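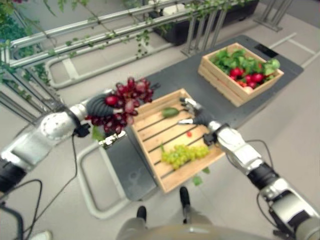 Kanaan Robotics Club takes its fruit-sorting humanoid to the Hudham Student Challenge

PUSLEY, September 8, 2023 – I'm Randa Moussa, I'm in my last year at Kanaan College, and I somehow ended up writing the press release for our robotics club, so please bear with me! The big news is that our team has a place at the Hudham Student Challenge this October, in the produce handling class, and we could not be more excited.

The task sounds like something you'd give a kid on a Saturday job. The robot stands at a table, takes fruit and vegetables one at a time, and moves them between crates without squashing anything. Grapes are the part everybody in the club has strong feelings about. A tomato is one object. A bunch of grapes is a floppy pile of little objects on a stem, and it changes shape the moment you lift it (we have eaten a lot of grapes this summer, mostly the ones the judges would have taken points off for).

We work with two arms and two hands, and most of our code is about getting them to share a crate politely. One arm can be holding a bunch up over the table while the other has its fingers open over the slats, and they have to agree on who goes where. Elie Atallah wrote the first version of that part over spring break and has rewritten it more times than he'd like me to print. Our planner is called Gisow, after a typo in a file name that stuck.

"People ask me why we don't just practice with plastic fruit," says Elie. "We did, for a month. Then we put real grapes on the table and had to start over with the grip. I'd do it the other way around now."

The club has 65 members this year, which is a huge jump for us, and you don't need to know how to program to join. Some of our best people came from the art department and the culinary program. They were the ones who told us to lift a bunch close to the stem, and to stop stacking heavy things on top of soft ones.

Since June we've logged 134 full practice runs. A full run means the whole order gets moved, start to finish, with no human hands over the table. Scoring at Hudham covers speed and bruising, and we're a lot better at the second one – our robot is careful, and careful is slow. Speeding up the handover between crates is what we'll be doing every evening from now until we pack the van.

We're holding an open practice at the college lab in Pusley before we leave, and everyone's welcome, kids included. Local growers who'd like to lend us odd-shaped produce, please get in touch! We especially want long bunches and anything with leaves still on it.

Press contact: Randa Moussa, Kanaan Robotics Club, Kanaan College, Pusley. Interviews and lab visits can be set up through the college front office.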